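**Fundden interior window insert kit, second winter**

I put these inserts up in December and took them down when the weather turned, then put them up again the next winter. I held off on writing anything until I had done the whole cycle twice, as most of the reviews I read before buying were written the same week the box arrived.

For anyone who hasn't seen one, an interior insert is a clear acrylic panel with a soft tube around the edge. You press it into the window opening from the room side and the tube squeezes against the frame. There are no screws and no tape. It is supposed to cut drafts and some street noise, and it comes out in spring.

Fundden sells the parts as a kit: acrylic sheets, compression tube, corner pieces, a plastic scoring knife, and a paper booklet. You measure and cut everything yourself. I paid a little over $200 for enough material to cover three windows. Talluvar will make panels to your measurements, and their quote for the same windows was close to double that. I would have paid it if I had less free time.

**Measuring**

Old windows aren't square. The booklet says to measure the width and height at the top, middle and bottom, and then both diagonals. Do all of it. My bedroom window is narrower at the top than at the bottom by more than the tube can absorb, and if I had cut a plain rectangle it would have fallen out or gone in with a gap down one side.

The booklet has a worksheet for this. It's fine, but the boxes are tiny and it only has room for two windows. I copied it out on notebook paper. My neighbor Jingyi Fan bought the same kit after seeing mine and used cardboard templates instead, trimming them until they fit and then tracing them onto the sheet. Hers took longer and came out better than mine.

**Cutting**

This was the worst part of the job. The scoring knife in the box is poor. It skated on the first pass and left a wandering scratch that is still there, low down on the kitchen panel. I drove to the hardware store and bought a metal scoring knife and a longer straightedge, and after that the cuts went well. Score it several times with light pressure, put the line over the edge of a table, and press down firmly. Leave the protective film on both sides until the very end.

I cracked one sheet near a corner. Fundden will sell you a single replacement sheet, but shipping costs almost as much as the sheet. Their customer service answered my email on a Tuesday, the day after I sent it, and the person (Fuad Workneh, according to the signature) told me I could cut the smallest window's panel out of the good part of the cracked one. I had already thought of that, but it was a polite and useful answer and he wasn't trying to sell me anything.

**The tube**

The compression tube is the good part of this kit. It's soft and holds its shape, and it grips painted wood and bare wood about equally well. It comes in white or brown. I ordered brown for the living room, which has stained trim, and white for the rest. The brown is on the reddish side. From the couch I can't tell, though close up I can.

You slit the tube along the marked line and push it onto the edge of the acrylic. The corners are separate pieces. Mine were loose on one panel and I had to put a dab of clear silicone in each. That may be my cutting.

After the first summer in the closet, the tube on the largest panel had a flat spot from leaning against the wall. It recovered after a couple of days in the window. Store them flat under a bed if you can.

**Does it work?**

Drafts: yes, plainly. The living room window used to move the curtain on a windy night, and with the insert in, the curtain hangs still. I didn't measure temperatures and I don't have a heating bill I can point to, as we also had the boiler serviced that fall.

Noise: some. Voices on the sidewalk are much quieter. Trucks are the same as before. If noise is your main reason, I would look at the thicker acrylic that Talluvar uses.

Condensation: mixed. Two of the windows are now clear in the morning. The kitchen one fogs between the glass and the insert when we cook a lot, which tells me my seal isn't perfect there. I pull that panel out every few weeks and wipe it down.

Appearance: better than plastic film by a long way. There's a slight extra reflection at night with the lamps on. During the day I forget the panels are there, apart from the scratch.

**Things to know before buying**

You can't open the window with an insert in, so don't use one on a window you count on for air or as a way out in a fire. Clean the inside of the glass first. I didn't do this on the bedroom window and looked at the same smear until spring. Use a microfiber cloth and plain water on the acrylic – ammonia cleaners will cloud it.

Putting the panels in is easier with two people, mostly on the larger sizes. Start at the bottom edge, then work up one side. Each one has a small pull tab, and you should make sure it ends up facing you. On one of mine it didn't, and I needed a putty knife to get the panel back out.

Deep sills make the job easier. If the sill is shallow, or the blinds are mounted inside the opening, check the clearance before you order anything. My blinds had to move out to the face of the trim.

**Rating**

8 out of 10. I took a point off for the knife and another for the cost of a replacement sheet. The tube is very good and the panels have held up for two winters with no yellowing that I can see. I'd buy it again for a small place with a few drafty windows. For a whole house I would get the Talluvar quote and think about it, because cutting that many sheets at the kitchen table would be a long month.
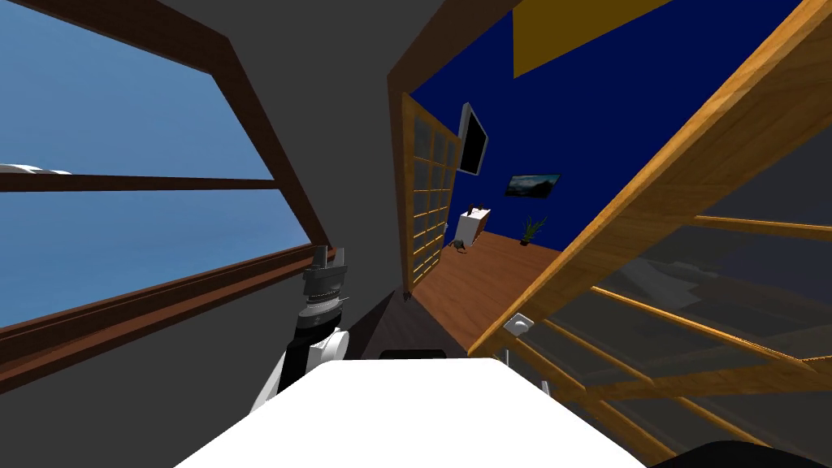 *Brown wood window frame with a horizontal mullion, set in a gray wall.*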